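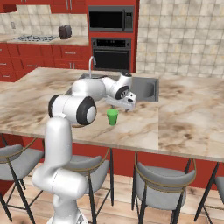
Jayson Umali asked after the May open day whether anyone had walked out believing the arm would be doing dishes in a real house by Christmas. Fair question, he was told, and it went to the top of the list.

Fitwood Open Day: Questions We Keep Getting

Updated 2025-08-05

So will it be doing dishes by Christmas?

No. The demonstration is a robot arm working in a simulated kitchen. It runs on a computer and you watch it on a screen. A simulated cup can't chip, and a simulated counter doesn't get sticky. Keep that in mind when you hear people in the room gasp.

What do I get to see?

The Cuvo demo, which is the arm reaching for a cup on a kitchen island, over and over. Then a talk, then questions. The talk is 30 minutes on paper. In May it ran long and the questions got squeezed, so we have asked for them to go first this time.

How often does it pick up the cup?

The figure on the handout is 85 percent, from 844 simulated tries. We asked what counts as a success. A try passes if the cup leaves the counter and stays in the grip until the clock stops. Setting it down again is not part of the score. Make of that what you like.

Does the number hold up on a real arm?

We were shown no real-arm results in May. The team at Espiritu, who built the software, say they are working on it. We will print a number when they give us one, along with how they got it.

It's one small cup. Why should I be impressed?

You don't have to be. Grabbing a cup without knocking it over is hard for a machine, and people in the field are right to care about it. It is also a long way from clearing a table after dinner. Both can be true, and the talk spends more time on the first.

Can I move things around in the kitchen?

You can ask. In May the presenter changed the starting spot of the cup on request but would not swap it for something else. If you come, please ask for a swap again.

Is anybody selling anything?

Ornimton has a sign-up table by the door. You are free to walk past it. Signing up is not needed to get in or to ask a question.

How many seats are there, and is it free?

65 seats, no charge. Doors close when the talk begins. Children are welcome, but the demo is slow and there is nothing to touch.

Will there be a recording?

Of the talk, yes. We have asked that failed tries be left in.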